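This site uses cookies to remember your reading settings. Accept | Manage

Basine bench notebook
31 December 2022

Last session of the year and it was a good one! We finished with 116 usable episodes on the bun task, 30 of them today, and I could happily have kept going if the building heat hadn't clicked off.

Task as it stands: lid off, buns out of the steamer one at a time and onto the plate. Oda Forsberg drove in the morning and I took over after lunch. Her episodes are smoother than mine, mostly in the approach. She comes in from above and lets the fingers settle before closing, where I still tend to sweep in sideways and nudge the neighboring bun. I copied her for my last 10 and the difference in the wrist traces is lovely.

Threw out 2 episodes. One was a dropped bun, the other had a logging gap on the left arm (Gultedent recorder again – restarted it, fine afterward). Kept the fumbles where we recovered. Irau policy was trained on clean runs only and it freezes the moment a grasp slips, so I want plenty of recoveries in this set.

Started mixing where the lid ends up and how the buns sit in the basket. More of that in the new year, please, whoever is driving.
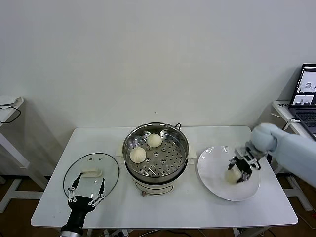
Bun over the plate, two more still in the basket.

Glass lid is still the hard part. To try next: slower close on the left gripper, and a few episodes with the plate shifted nearer the steamer. Also ask Oda whether she squeezes less on purpose or just has nicer hands than me.

Recent entries
Bugti: gripper finger swap
Irau: first policy rollouts
Gultedent recorder, dropped timestamps
December parts list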